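Kerkano Student Robotics Forum – Simulation Track – Kitchen Task

binivo_lead
Team Binivo requests a ruling on object placement. In 126 of our 477 simulated runs, the gripper touched the kettle before reaching a bowl. We propose that the kettle be removed from the counter.

riritz_sim
Team Riritz does not support this request. Planning a path past the kettle is part of the assignment.

cabello_team
We agree in part. The kettle should remain – but two bowls would be sufficient for the first round.
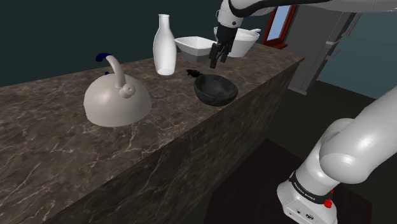

Kitchen task in simulation: arm above the counter, with kettle, bottle and bowls.

riritz_sim
Reducing the bowls would invalidate work already submitted.

track_moderator
The layout stands for round 2. Binivo may submit a written proposal for round 3 before the end of June.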